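# Balancing three characters in a small arena game

Project report, group 7
Jun 26, 2021

## 1. What we set out to do

Prutden is a top-down arena game for two to four players on one machine. Each round lasts 112 seconds, and the player with the most captured tiles when the clock runs out wins. We wrote it in the autumn module and handed it in with one playable character. For this project we added two more, and tried to make the choice between them a fair one.

The three characters are:

- **Runner** – fast, low health, captures one tile at a time
- **Warden** – slow, high health, captures a small cross of tiles
- **Spark** – medium speed, no direct attack, can swap places with a captured tile anywhere on the map

Spark was the last to go in and caused most of the work described here.

## 2. Method

We had no budget for paid testers, so we used two sources of data. The first was a set of bots that played each other overnight. The second was a series of play sessions in May with students from other courses.

The bots ran 2000 rounds per build. They are simple: each one scores the tiles within reach, picks the best, and moves to it. They don't bluff or chase a player out of spite, so the results only say something about the rules.

The human sessions used two maps, Ellmont and Caltden. Ellmont is open, with four pillars. Caltden has long corridors and one central room. After each session the players filled in a short form asking which character they liked, which they hated playing against, and whether they would play again.

## 3. Results

In the first build Warden won almost every bot round on Caltden. The corridors are three tiles wide, so her cross filled them from wall to wall and the others had nothing to take back safely. We widened the corridors to four tiles and cut the cross by one tile on each arm. After that her results were close to Runner's.

Spark was the reverse. The bots played her badly, mainly because they treat a swap as an ordinary move and don't see that it can be used to escape. Human players worked this out in a few rounds, and by the end of the first session Spark was the character most people complained about. We added a cooldown of 2 seconds to the swap and a short flash on the target tile before it happens.

The forms were positive about the controls. Several asked for online play, and we don't plan to add it.
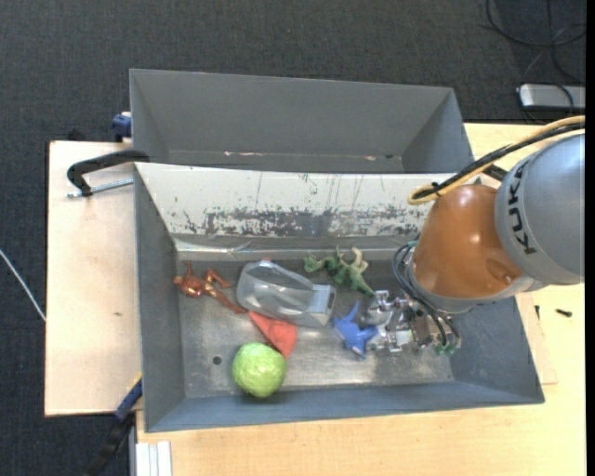 *Fig. 1. KUKA arm with its gripper lowered into a grey metal bin, beside a blue toy dinosaur.*

## 4. Problems

The build system, Geddes, cost us more time than we had planned. It kept old copies of the map files, so for a week in May we were testing changes to Caltden that weren't in the build. We threw those results away and ran the bots again.

The other weak point is the forms. We changed the wording of the second question after the first session, so the answers can't be compared across sessions.

## 5. Further work

- Teach the bots to use the swap as an escape
- Add a third map with a shape between Ellmont and Caltden
- Test rounds with four players properly – most of ours had two
- Replace the placeholder sound for a captured tile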